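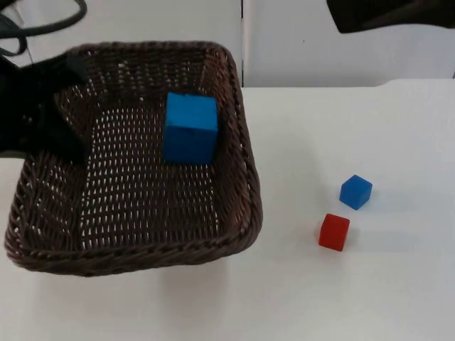

Bemmont Blocks: a two-arm teleoperation set for block sorting by size and color

README, version 3

Contents

What this is
The task
How the demonstrations were recorded
Operators
What is in an episode
Folder layout
Labels
Splits
Known problems
Suggested uses
Uses we advise against
Changes
Credits and contact

What this is

Bemmont Blocks is a set of 1,346 demonstrations in which a person drives a pair of robot arms by remote control to move colored cubes between a white table and a wicker basket. It was put together by the Sisodia group as training data for imitation learning. The policy we train on it in-house is called Gruseo, and some folder names still carry that name. The data does not depend on Gruseo and can be read with ordinary tools.

We wanted a task that a new operator could learn in one sitting but that still has places to go wrong. Cubes are easy to grip. The basket is the hard part: it has sloped sides, a thick rim and a woven floor, and a gripper coming in at the wrong angle will catch on the rim and drag the basket along with it.

The task

Every episode starts with a text instruction. There are 4 instruction families:

put_one: put one named cube in the basket ("put the small red cube in the basket")
take_one: take one named cube out of the basket and set it on the table
swap: take out the cube that is in the basket and put a different one in
clear: put every cube on the table into the basket, in any order

Cubes are named by size and color. The large blue cube and the small blue cube are the pair that matters most. They are the same blue, and the small one is half the size or close to it, so a policy that has only learned color will pick the wrong one a good part of the time. The small red cube is used as the easy target and as a distractor.

The basket may start empty or with a cube already in it. In put_one and clear episodes with a cube already inside, the operator must leave that cube in the basket. It may get nudged. That still counts as a success as long as it does not come out.

An episode is a success when all cubes are where the instruction says, both grippers are open, and neither gripper is touching a cube. The operator then presses the end pedal. A gripper may still be over the basket when the pedal is pressed, so do not use arm position as a sign that the episode is finished.

How the demonstrations were recorded

The operator stands at a leader station out of reach of the table and moves two leader arms by hand. The two follower arms at the table copy the joint positions. There is no force feedback. Operators told us they relied on watching the basket move to know when they had hit it, and this shows up in the data as a short pause after contact.

Either arm may be used for any cube. We did not assign sides. In practice people used whichever arm was nearer the target and parked the other one up and out of the way. For swap, most operators used both arms, one to take out and one to put in, but they were free to do it all with one.

The fixed camera looks down at the table at an angle. It does not move during an episode. It was taken off for cleaning once, in November, and was put back in very nearly the same place. If your method needs exact camera poses, use the calibration file in each session folder and not the one at the top level.

Resets were done by hand between episodes. The person doing the reset read a layout from a card, placed the cubes and the basket, and stepped back before recording began. The layout cards give a zone for each cube and leave the rotation free, so the cubes start at all sorts of angles to the table edge. Two cubes can start close together. We kept these layouts on purpose, as the gripper has to come down without pushing the neighbor away.

Operators

Demonstrations were given by Bhupendra Kushwaha, Tayla Lowther and Harsh Chaudhary. Harsh had driven arms like these before. The other two had not, and their first sessions are slower and have more regrasps. We left those sessions in and marked them with practice = true.

The operators have clearly different habits. Tayla tends to lift high and come straight down into the basket. Bhupendra comes in low over the rim at a corner. Harsh changes his approach depending on where the target is. If you train on everything at once with a simple regression loss, the average of these paths goes through the side of the basket. We found this out with an early Gruseo checkpoint. Filtering by operator_id or using a model that can handle more than one mode both fixed it.

What is in an episode

Each episode is one file with these fields:

instruction: the text given to the operator
family: one of the 4 families listed earlier
operator_id: a, b or c
practice: true or false
rgb_fixed: color frames from the fixed camera
joints_left, joints_right: measured follower joint positions
leader_left, leader_right: leader joint positions at the same time steps
grip_left, grip_right: gripper opening, from 0 (closed) to 1 (open)
layout_card: the card used for the reset
outcome: success, fail or abandoned
notes: free text, often empty

The actions we train on are the leader positions. The follower lags a little behind the leader, more so on fast moves, and training on the measured follower positions gave us a policy that stopped short of the cube.

There are no depth frames and no wrist cameras in this release. There is also no separate table of cube positions. Some users have asked for one, but we never measured positions beyond the zone on the layout card.

Folder layout

bemmont/
 README
 calibration_default
 splits/
 layout_cards/
 gruseo_sessions/
 session folders, one per recording session, each with
 calibration
 episodes/
 session_log

The session log is what the person doing the resets wrote down at the time. Spelling has been left alone.

Labels

The outcome label was first set by the operator with the pedal and then checked against the video by Sushil Nishad. Where the two disagreed, the video won. The most common disagreement was a cube left resting on the rim, which an operator at the leader station could easily take for a cube inside. Those are now marked fail.

Failed and abandoned episodes are included. An abandoned episode is one where the operator stopped early, mostly after a cube went off the table or an arm tripped its joint limit.

Splits

The training split has 1,000 episodes. The rest are held out for validation and test. Splits are by layout card, so a card used in training does not show up in the other two. All three operators appear in every split.

Please report results on put_one for the two blue cubes separately from the overall number. The overall number hides size mistakes, as the red cube episodes are so much easier.

Known problems

Gripper over the target. The grippers are black and blocky, and when one reaches into the basket it covers part of the weave and sometimes the cube as well. In take_one episodes the target can be hidden from the fixed camera during the whole grasp. The joint data is complete through these stretches.

Cables. The cables on the arm at the left of the view hang in loops and move when it does. A policy can pick up on them as a hint about where the arm is. We saw worse results after re-routing cables on our own setup – cropping or masking the top left corner during training helped.

One setting. The table and the wall behind it are both white and the light is even, with soft shadows. Bright cubes stand out very well against this. Do not expect a policy trained only on this set to work on a patterned or dark table.

Basket drift. In clear episodes the basket often ends up some way from where it started. It was put back at reset, but within the episode its position is not constant.

Dropped frames. A few sessions have short gaps in rgb_fixed. The joint data has no gaps. Missing frames are marked in the file and are not filled in.

Suggested uses

Behavior cloning from remote-control demonstrations, following text instructions about size and color, study of differences between operators, and success detection from video. The failed episodes are useful for the last of these.

Uses we advise against

Do not use the set to judge grip force, as nothing in it measures force. Do not use episode length as a measure of how good an operator is. Operators were told to take as long as they liked, and session length varied.

Changes

Version 3, 7 June 2025: outcome labels corrected after the video check, practice flag added, per-session calibration added.
Version 2: swap family added, splits redone by layout card.
Version 1: first release inside the group, put_one and take_one and clear only.

Results from version 1 and version 2 should not be compared with version 3 results. The test episodes are different.

Credits and contact

Digby Mudgway built the leader station and keeps the recording software, which is called Stoner and is released separately. Sushil Nishad looks after the data and is the person to write to about labels, missing files or a session log you can't make sense of. When you report a problem, give the session folder name and the episode file name. If the problem is in the video, add the time in the episode where it starts.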